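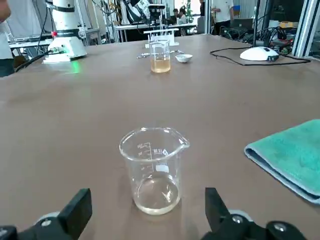 Measuring small volumes: what we tell people and what we should tell them
Speaker notes, 30 Mar 2019

Slide 1. Title
Wait for the doors. Mention that the handout has the worked sums and that the slides don't.

Slide 2. Scope
Volumes from 10 ml up to 200 ml, measured by hand, at room temperature, in teaching labs and small works labs. Nothing on micropipettes. Nothing on weighing, except as the check at the end.

Slide 3. Two words that get mixed up
"To contain" and "to deliver". A vessel marked to contain holds the stated volume when filled to the line. A vessel marked to deliver lets out the stated volume, and the film left on the wall is already allowed for. Rinsing out a "to deliver" pipette into the flask adds liquid that should have stayed behind. Ask for hands: who was taught to blow out the last drop? Pause. Most pipettes of this kind are not meant to be blown out. Check the marking on the stem.

Slide 4. Beakers
The lines on a beaker are a guide for filling. Five per cent either way is a common figure. Use one for holding, mixing and pouring. If a method sheet says "measure 51 ml in a beaker", the sheet is wrong, and the extra digit makes it worse. The Dusudus sheets had this in four places when we went through them in October. All four now say "measuring cylinder".

Slide 5. Cylinders
Error depends on bore. At the same reading error in millimetres, a wide cylinder gives a larger volume error. Choose the smallest cylinder that takes the whole volume in one go. Filling a small one twice doubles the number of readings and leaves a film behind each time.

Work the example on the board, slowly. Area times height error. Don't skip the units.

Slide 6. Reading the meniscus
Bottom of the curve for water and most clear solutions. Top edge for liquids too dark to see through - say so in the method, or two people will read it two ways. Eye level with the line. Bending down to the bench is better than lifting the cylinder, which is never held straight.

Slide 7. The bench
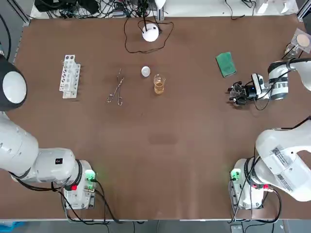

Nandi Du Plessis wrote back on the draft of this slide that levelling the bench matters far less than I had made out, and that she would cut it to one line: a cylinder standing one degree out of true, read at the centre of the curve, shifts the reading by less than anyone can see, whereas reading from above by the same sort of carelessness shifts it by a whole division. I agree with the sums. The slide is cut to one line. Keep the spirit level for the balance.

Slide 8. Temperature
Glassware is marked for 20 degrees. Glass hardly moves. The liquid does. Water between 20 and 25 degrees grows by a little over a tenth of one per cent, so for a cylinder it can be ignored and for a volumetric flask it can't. Organic solvents are several times worse. If short of time, skip to slide 9.

Slide 9. The Xaba trial
257 readings, one cylinder, one liquid, mixed group of readers. Points to bring out:
Spread between readers was larger than spread within one reader.
Readings bunched on the printed lines. People round to the mark without knowing it.
Asking for an estimate to one fifth of a division removed most of the bunching.
Don't claim more than that. The trial had no second liquid and no dark liquid.

Slide 10. Checking by weight
Dry vessel, weigh, fill to line, weigh again. Divide by density at the measured temperature. Correct for air if the flask is a good one. Tidon keeps a card with each flask giving the last three results, and I would copy that.

Slide 11. Questions
Likely ones: plastic cylinders (flat surface, read it straight across), washing in hot water (fine for most, avoid the oven for flasks), and whether Flokis will put the reading exercise online. No date for that yet.

Handouts are in the box by the lectern. Take the spares back.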